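Undov Craft and Tableware Room
Room Inspection Checklist with Comments
June 2018
Form 1341, Room 25

Section A. Work surface and small pieces

A1. Surface stable and free of sharp edges. Satisfactory.
A2. Surface clean. Action required. Dust and scuff marks are present and the surface is to be wiped before the next session.
A3. Small wooden pieces free of splinters and loose finish. Action required. One dark oval piece is chipped and should be sanded or withdrawn.
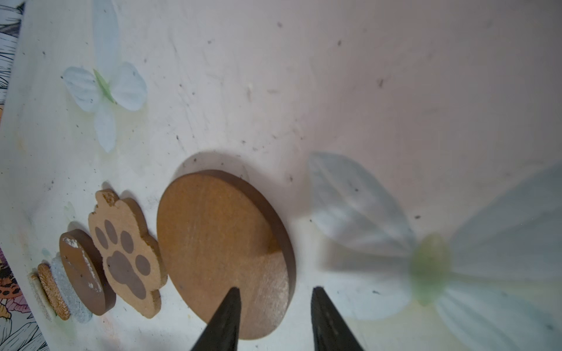
Item A3: wooden disc, paw cutout and chipped oval piece on the work surface.

A4. Small pieces stored in a lidded box after use. Not assessed at this visit. The Momora storage box was on order and is to be checked at the follow-up.

Section B. Mugs and coasters

B1. Mugs free of cracks at the rim and handle. To be confirmed by hand check. Any mug with a crack is to be discarded and recorded on the breakage sheet.
B2. One coaster provided for each mug in use. Satisfactory. The coasters are of different materials, including cork, felt and woven jute. Woven coasters must be shaken out weekly, as crumbs collect in the weave.
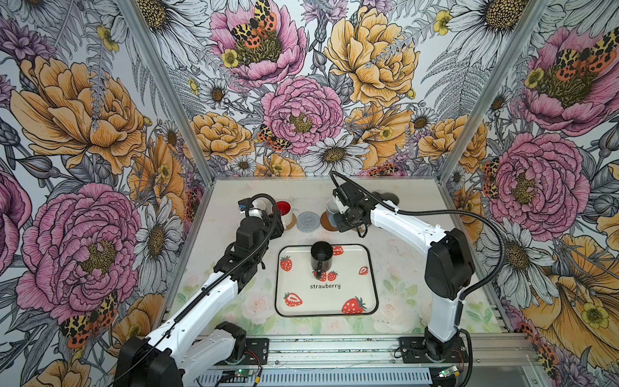 B3. Coasters lie flat. To be confirmed by hand check. A coaster that has curled or swollen allows a mug to tip and must be replaced. Replacements may be purchased at Meijer and charged to the room account.
B4. Mugs kept toward the back of the table when not in use. Satisfactory. The row along the back wall should be maintained.

Section C. Serving tray

C1. Tray of suitable size and placed clear of the table edge. Satisfactory. The strawberry tray is in the center of the table.
C2. Tray not overloaded. Satisfactory. One mug only. 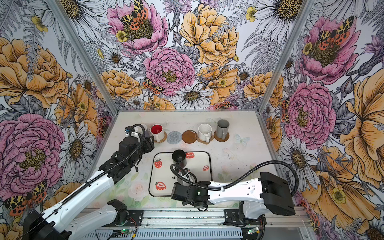 C3. Tray rim intact and surface washable. Rim to be checked by touch at each cleaning. Abrasive pads are not to be used on the printed side.
C4. Cleaning product labeled and stored out of reach. Satisfactory. Findico surface cleaner, locked cabinet.

Overall result: Pass with actions. Items A2 and A3 are to be closed within 32 days. Completed forms are retained for 90 days in the room binder.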